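Hygiene and Wear of Kitchen Cutting Boards in Shared Student Housing

Student project report, February 27, 2022
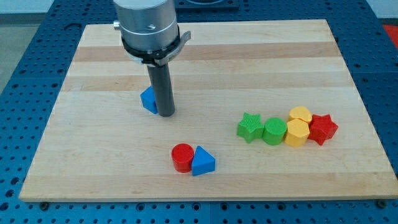

Figure 1. Wooden cutting board with alternating light and darker strips.

1. Background

Residents of Flekusska Hall share kitchens and most of the equipment in them. The project set out to record how cutting boards are cleaned, stored and replaced, and to propose simple rules for their care. The work was carried out within the Household Materials module.

2. Method

A questionnaire was left in each kitchen and 31 completed forms were returned. The group also inspected the boards in 2 kitchens, noting the material, the depth of knife marks and the place of storage. Plastic boards supplied by Prastex were recorded separately from wooden ones.

3. Results

Most respondents washed boards by hand directly after use. Few kept a separate board for raw meat. Wooden boards stored flat on a worktop were more often warped than those kept upright. Deep cuts were found mainly on the older plastic boards. Oiling was mentioned on three forms only.

4. Recommendations

Each kitchen should hold one marked board for raw meat and fish. Boards should be dried standing on edge. Wooden boards should be oiled at the start of each term. A second inspection is planned for May, using the same form.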